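Chapter 7
Looking After the Fingers

I learned most of what I know about gripper fingers from a laundry cell in Flulstead. Henryk Laskowska ran it, I was supposed to be helping, and for the first month I mainly swept up lint! The cell handled cloths all day: pick one up, hold it out, put it down, go again. Henryk kept a notebook (I still have a photocopy) with a page for every finger change, and this chapter follows his routine pretty closely.

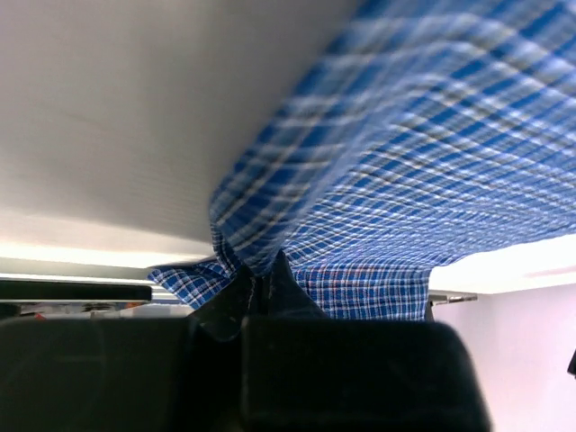

My own first mistake was blaming the software. A cloth would slip and off I'd go, poking at the grip force settings for an hour. Henryk would walk over and look at the fingers. A hanging cloth like the blue plaid one is held just where the pads pinch it, with everything else sagging from that one bunched fold, so the pads had better be in good shape. We used to check ours every 400 cycles, and I'd tell a beginner to do the same.

7.1 Check the fingers open

Park the arm low over the table with the fingers apart and get your light onto the inner faces. Run your eye along the line where each contact pad meets the body. On the right finger that line is chipped and ragged, with paler patches where the black has been scraped away, and there's a rough spot farther down. Compare it with the left one, which has only slight wear. Write down both, even the boring one.
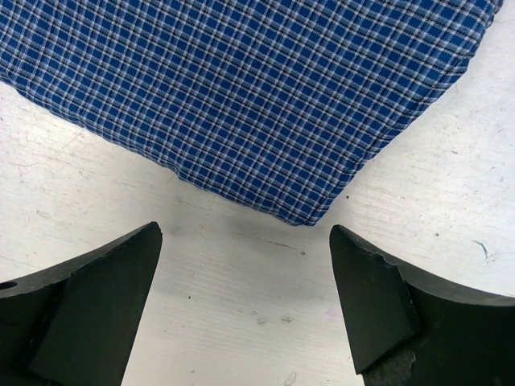
7.2 Check the fingers closed

Now pinch a cloth on the table and look straight down the seam. You want the two plates coming together at the tips, with a little tuft of checked fabric standing up above them. Hold for 60 seconds, then tug the cloth gently by hand, with the arm in hold mode and your other hand on the stop button. If it creeps, go to the alignment steps in 7.4 before you order anything from Boychuk.

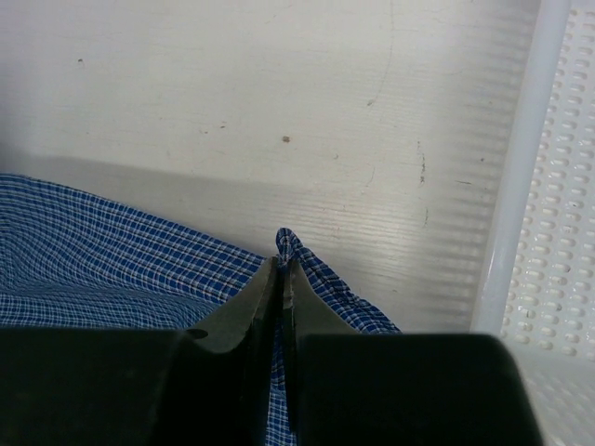 7.3 What goes in the notebook

Cycle count first (Henryk's last entry for one pair reads 2,689), then which finger, then what you saw, in plain words. "Worn" is no use to the next person. "Chipped along the pad edge, right side" is.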